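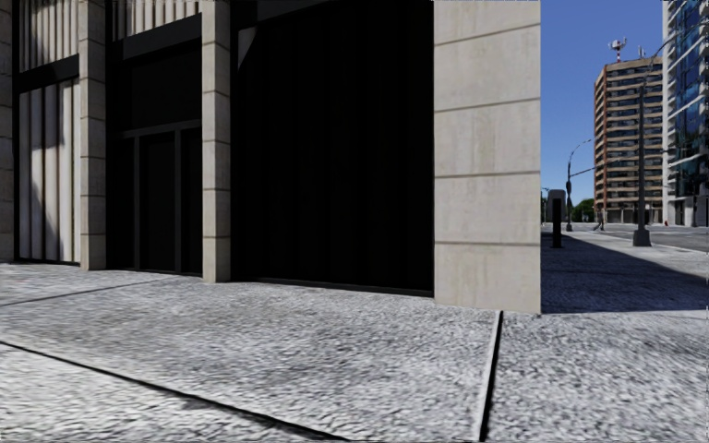
The Grelance is our small sidewalk carrier, four wheels and a lidded box, and I've been the one setting these up and patching them back together since the first batch. Before a unit gets its own settings I run them in the simulator, on the same downtown block every time (I could walk that block in my sleep by now!). What I care about there is the ground. Big speckled slabs, a dark seam running off on the diagonal, another joint coming down from the foot of the big stone pillar, and then the wide shadow on the pavement past it. If the floor camera is set too touchy, a seam like that reads as a curb and the carrier stops dead. Too relaxed and you'll be buying wheels from me.

Setting up a new unit

Put it on the stand first, wheels off the ground. The axle spacers need to measure 106 mm, shoulder to shoulder, and you want to check both ends of both axles even if the front looks perfect. Knut Teuber builds the axles and he is very good, but parts do move in shipping.

Next comes the floor camera. Loosen the two hex screws on the bracket, tip it to 22 degrees, snug them back up and then wipe the lens (I always forget and leave a thumbprint). Load the Javari ground profile and leave the seam setting at its default for the first run. Do that first run in the simulator, please. It takes a coffee's worth of time and it has saved me a lot of bent brackets.
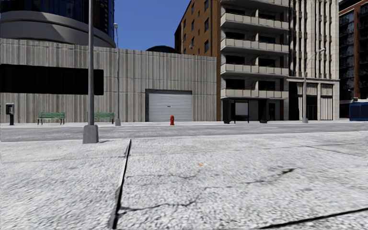 Simulator street, road side: black expansion joint with a thin crack beside it.

Joints are straight and dark and the Javari profile copes with them fine. Cracks are fussier. A thin one that wanders across a slab can look like a joint to the camera for a bit and then not, and you get a carrier that twitches left and right like it's lost its keys. If you see the twitch, drop the seam setting one notch and run the same stretch again. Ezekiel Lindgren likes to drop it two. We have agreed to disagree, and the manual goes with one.

Looking after it

Wheels come off every 200 hours. Clean the grit out of the hubs with a dry brush, no spray, and look at the inside edge of each tire, where the wear shows first. Bearings get replaced at 4000 hours whether they're noisy or not. The battery latch wants a dab of grease in spring. I do mine in June and so far that's been close enough.

If the camera bracket gets knocked, don't bend it back! I know it's tempting. It'll look right and be off by a degree or two, and you'll spend an afternoon chasing the twitch again. Replace the bracket, set the angle, and rerun the simulator block before it goes back outside.

What's in the box

Carrier, stand, charger, spare bracket, two spare tires, hex keys, and the printed setup sheet (August 2023 version, the older one has the bracket screws the wrong way round). The Albers rain cover is sold separately and fits every Grelance we've made. Spares ship from Nivstead, so order there and put your serial number in the notes box.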